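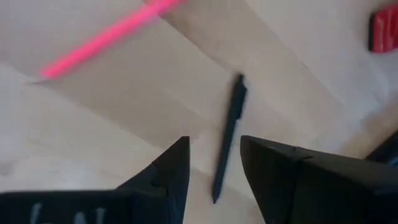

I have spent a good part of my working life writing words for other people's brands, and I want to put in a kind word for the customer email that has no campaign behind it. You know the sort. Somebody at the company writes to say the replacement lids are back in stock, signs a first name, and goes home.

When I started at Rorkon we had a mailing list and hardly any plan for it. If a shipment was late, we wrote and told people so. Then we grew, and along came the journeys and the segments and the tone of voice guide (30 pages, and I wrote a fair number of them myself, so I'm in no position to throw stones). By the following December a customer who bought one kettle could expect 10 messages from us before New Year's, every one of them polished, and I'd be surprised if my own mother read past the second. 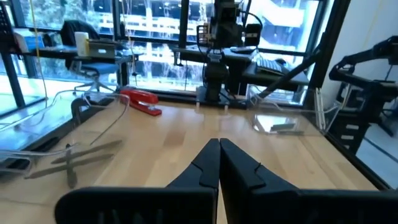
So should a brand stop planning its emails altogether? I wouldn't go that far, but I'd leave a good half of the calendar blank and write only when there is something a customer would want to know.

Kallen, where I went next, did something close to this, more out of being short-handed than out of wisdom. We sent 21 emails in a whole year. People wrote back to them! They asked about sizes, they told us about their kitchens, and one woman sent a long complaint about our box tape that our designer kept pinned over her desk for years. I learned more about what folks thought of us from those replies than from any brand survey I ever sat through, and I sat through plenty, with the sandwiches and the nice folders.

I tried all this out over lunch on my old colleagues from the Murakami account, expecting nods all around the table, and got rather fewer than I'd hoped for. 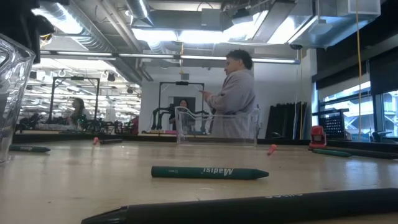
Chiyo Matsuda told me I was being sentimental, and that a small brand which goes quiet for 2 months gets forgotten, however charming its letters are when they finally come. She has a point, and I've been chewing on it ever since. I still think being forgotten a little is easier to mend than being tuned out.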